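2019年3月4日 作業ノート(デスクトップPCの組み立て、CPUまわり)

今日は朝から黒いタワーケースの一台だけを進めました。先週の続きです。ケースはBamudikの在庫品で、側面の板を外し、横に寝かせて作業しています。立てたままでも作業はできますが、私は手元が暗いと間違えますので、寝かせるほうを選びます。

午前は配線の確認をしました。電源ユニットから出る線のうち、使わないものをまとめて、ケースの下のほうへ寄せました。結束バンドは強く締めすぎないこと。前回、私が締めすぎて、あとで線を一本追加するときに全部切ることになりました。反省しています。

マザーボードは固定のねじをもう一度確認しました。一つだけゆるいものがありましたので、締め直しました。ねじの箱はKuvholmの小さい引き出しに移しました。今まで長さの違うねじが混ざっていて、探す時間がもったいなかったです。

昼のあとはCPUの準備です。トレイのくぼみに置いてから、ソケットのレバーを上げ、押さえの金具を開きました。この順番が私には一番安心です。先にソケットを開けてからCPUを探しに行くと、開いたままの時間が長くなりますし、ピンの上に何か落とすのがこわいです。

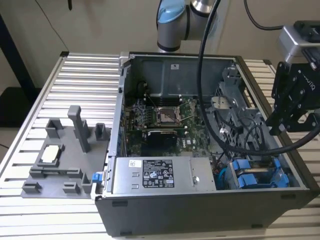 CPUを持つときは、必ず両側の縁だけを持ちます。向きは角の三角の印で合わせます。ソケットの上にまっすぐ下ろして、押さないで置くだけです。斜めになったと感じたら、動かして直そうとしないで、一度持ち上げて最初からやります。レバーを下ろすときは少し重い感じがありますが、これは普通です。初めての人はここで止まってしまうことが多いので、書いておきます。

グラフィックカードは、今回は先に入れてあります。本当はCPUとクーラーのあとのほうが手が入りやすいと思います。次の台では順番を変えてみたいです。手順書のPusov版ではカードが最後になっていますので、それに合わせるのがよいかもしれません。

トレイについて。灰色の3Dプリントのもの、ケースの左にぴったり付けて使っています。置く場所が決まっているのは、やはり便利です。ただ、CPUのくぼみがもう少し浅ければ、指で縁を持ちやすいです。次に印刷するとき、深さを変えたものを一つ作って比べたいと思います。

部品の注文:Thaweesakに熱伝導グリスと短いねじを頼みました。ねじは300本、送料を入れて全部で1,270円。グリスは別の請求になるそうです。届くのは来週の予定です。

残っていること
・クーラーの取り付け(グリスが来てから)
・メモリの型番を表に書く
・ケースのふたのねじが一本足りない。床も見ましたが、見つかりませんでした
・4月の台数をまだ聞いていません。5台なら今の机で足ります

机のアルミの板はすき間があるので、小さいねじを直接置かないようにお願いします。今日も一本落として、取るのに長い時間がかかりました。磁石の付いた棒は工具箱の二段目に戻してあります。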